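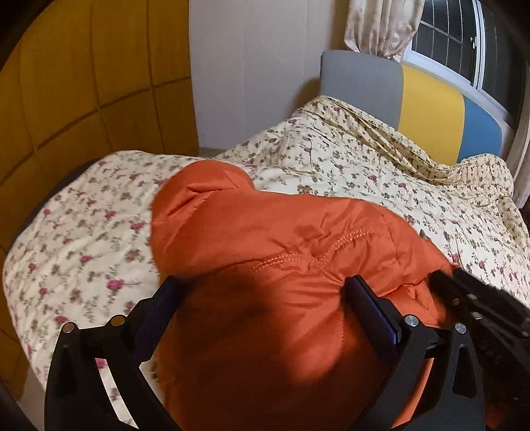 Print this page | E-mail this to a friend

Filed under: Hints & Tips > Laundry and Linens > Teaching the Robot

Folding a puffer jacket when you're the one doing the teaching

I've had several letters about puffer jackets since the November page, so I'll put everything I know in one place. If you're showing folding with a hand-held gripper, a quilted jacket is a good deal harder than a towel, and I do think it pays to go slowly (I wish I'd done so with my first 50!).

Start by laying the jacket out on the bed and fastening the zip, then smooth it from the hood downwards with your free hand. Do this before you start recording. Have a practice run or two as well, just to remind your wrist which way it wants to go.

When you come to take hold, close the fingers over a good fat pinch, quilting and all. A timid little nip at the surface slides straight off a glossy fabric, and then you have a recording of somebody fishing about. Squeeze, wait a breath, and only then lift.
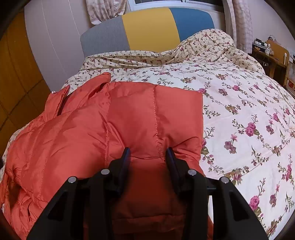 Sleeves come next, one at a time, laid across the body as flat as they'll go. They will puff back up at you, so press each one down with closed fingers and hold it while you count to three. Afaf Nassar folds the hood in before the sleeves and swears by it, and her jackets do come out neater than mine, though I find I lose my place.

A few odds and ends that didn't fit anywhere else:

Pull the bedspread straight between goes, or you'll pick up a pinch of it along with the jacket.

Move the jacket about a bit each time. Turn it, shift it towards the pillows, leave a sleeve crumpled on purpose. Marwan Ghanem did a whole Thursday with his in the very same spot and had to do most of it over again.

If you fumble, carry on and put it right calmly, the way you would with your own washing. A tidy recovery is well worth keeping.

Rest your hand before it aches. I stop for tea after every tenth fold, and sometimes there's cake.

Last updated: November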